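Board index > Bathrooms and Laundries > Cabinetry and joinery

Topic: Vanity drawer rubs at top edge, runners or carcass?

saltbush_reno
Feb 15, 2022

Painted white vanity, came with the house. The top drawer catches when it is pulled past halfway and then closes with a gap on the left of a few millimetres. The other drawers run fine. The label inside the carcass says Rirkar, which I gather was a flat-pack line sold through plumbing suppliers. No model number that I can find.

What I have done so far:
Cleaned both runners with metho and a rag.
Checked the screws on the drawer side. All tight.
Put a level on the countertop. Level front to back, slightly low on the left.
Measured the diagonals of the carcass opening. They differ by 3 mm.

Runners are side-mounted, ball bearing, stamped with a part number that starts with 17 and is otherwise worn off. Before I buy replacements I would like to know whether the diagonals are enough to explain it.

grout_line
Three millimetres over a vanity opening is enough to bind a side-mount runner. They tolerate very little racking. Pull the drawer right out, put it on a flat bench and measure its diagonals as well. If the box is square and the carcass isn't, the carcass is your problem and new runners will bind in the same place.

tas_joiner
Disagree with the order. Check the runners first, they are the cheap part. Worn bearings let the drawer front lift as it comes forward, and a lifted front rubs along its top edge. That matches the thread title. A racked carcass usually shows up as binding at the sides.

grout_line
He said it closes with a gap on one side. That is racking.

tas_joiner
Or one runner closing short of the other. A ball cage that has migrated will do exactly that. Pull the drawer to full extension with some force, push it closed firmly, repeat a few times. If the gap changes, the cage was out of position.

saltbush_reno
Did the full extension test. Gap went from 4 mm to 2 mm on the left. The rub is still there, in the same spot. Drawer box diagonals are equal to within what I can read on a tape.

tas_joiner
So the cage was part of it. Now, with the drawer half out, lift the front by hand and note the vertical play. Anything over 2 mm and I would replace the pair.

kiln_dried
Check the paint before anyone spends money. Was it factory finish or has it been repainted? I had one where a previous owner had put enamel over the original coating on the drawer fronts and on the underside of the rail. Two coats on each face used up all of the clearance. It moved freely in winter and stuck every December when the humidity came up.

saltbush_reno
Repainted, I think. There are brush marks on the end panel. I haven't looked at the underside of the rail.

kiln_dried
Run a strip of paper between the top of the drawer front and the rail with the drawer shut. If it drags anywhere, mark that spot in pencil. Sand to the mark with 180, then seal the bare edge. Don't leave it raw in a bathroom. The edge will take up moisture and you will be back where you started, with swelling as well.

grout_line
Agree with the paper test. I still say shim the carcass. Low on the left is low on the left.

pan_head
What is it fixed to? If the vanity is screwed to the wall through the back rail and the floor has dropped on one side, the screws hold the back while the front left corner sags. That gives you the unequal diagonals. Loosen the wall fixings half a turn, pack the left front corner until the opening is square, then tighten up again. Cut the silicone along the splashback first or you will tear it.

saltbush_reno
It is screwed to the wall, two fixings. Floor is tile over a slab, so I doubt it has moved. More likely it was never packed properly.

pan_head
Same fix either way. Use plastic packers, timber ones will rot under a vanity.

tas_joiner
Packing first, then the runners if there is still play. I will concede that order now that we know about the wall fixings.

saltbush_reno
Packed the front left corner this morning. Diagonals are now within 1 mm. The paper test dragged on the left third of the rail, so kiln_dried was right about the paint too. Sanded and sealed with a water-based primer, top coat to follow.

Vertical play measured 3 mm at the front with the drawer half out, so the runners are going as well.

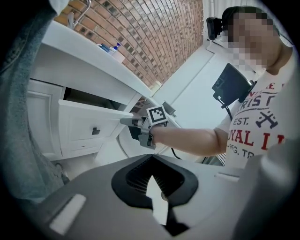

One thing I should have mentioned at the start is how the drawer gets used. There is a small black pull in the centre of it, but it gets opened by the top edge of the front, and any force on that edge has a vertical component. With 3 mm of play in the runners the front tips before it travels. I expect that accounts for a fair share of the bearing wear, and for why the rub was along the top.

kiln_dried
That adds up. It also means the top edge needs a harder topcoat than the rest of the front. Skin oils soften ordinary acrylic over time. Use a two-pack or at least a water-based enamel and give it a proper cure before use.

grout_line
Or use the pull.

kiln_dried
Or use the pull, yes. It is centred on the front, so the force is in line with the runners or near enough.

saltbush_reno
I doubt everyone here will remember to. Has anyone used the Zunero soft-close runners? The supplier has those and the Nusura ones in the same length. Both are listed at the same side clearance as what is in there now.

tas_joiner
I have fitted both. The Zunero damper is stiffer and with a light bathroom drawer it can stop short of fully closed. Nusura are smoother but the release clip is awkward with the basin trap in the way. For a small drawer I would take the Nusura.

pan_head
I have the opposite experience with the clips. The Nusura ones I can undo with one hand. No complaints with the Zunero dampers either, but mine are under a heavy kitchen drawer, so not comparable.

grout_line
Plain ball bearing, no damper. Fewer parts. A vanity drawer doesn't need soft close.

saltbush_reno
Ordered the Nusura. Will fit them once the enamel has cured. Do I replace the runners on the lower drawers at the same time? They have less than 1 mm of play.

tas_joiner
No. Leave them until they need it. Write the length and side clearance on the inside of the carcass in pencil so you aren't measuring again.

pan_head
And re-do the silicone at the splashback before the basin goes back into regular use. Water behind the top will undo the packing work faster than anything else.

saltbush_reno
Silicone is done. I will post the play measurement with the new runners when they are in.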